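Plakum Entry Mat, Charcoal
Item 3914

A low-profile mat for front doors, hallways and mudrooms. The ribbed surface scrapes grit off shoes, and the rubber backing lies flat on wood, tile or vinyl. The edges are beveled on all 4 sides. Trim to fit with a utility knife.
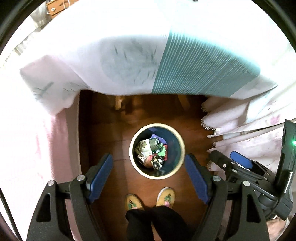 Home & Hallway Department
Contact: Kelly Medeiros

Weight: 900 g
Warranty: 2 years
Care: Shake out or vacuum weekly. Rinse with cold water and hang to dry. Do not put in the dryer.

Let a newly finished floor cure fully before laying the mat. The Alby runner in the same charcoal will be back in stock in April.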